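Robô na bancada da Ronico: alguém já viu isso aliviar o turno?
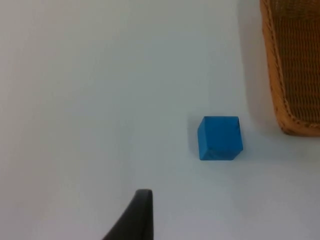
Cubo azul e cesto de vime na bancada, com a garra embaixo.

manalo_e: Prometeram menos repetição. No meu setor cortaram 2 postos e quem ficou vigia a garra.

princess.b: Discordo. Na Skandero meu punho parou de doer. Prefiro vigiar.

manalo_e: E o salário subiu? O curso foi de 30 minutos.

turno_b: Aqui trava e a culpa é do operador.

princess.b: Isso é chefia ruim, Eduardo, com robô ou sem.

manalo_e: A chefia veio no pacote.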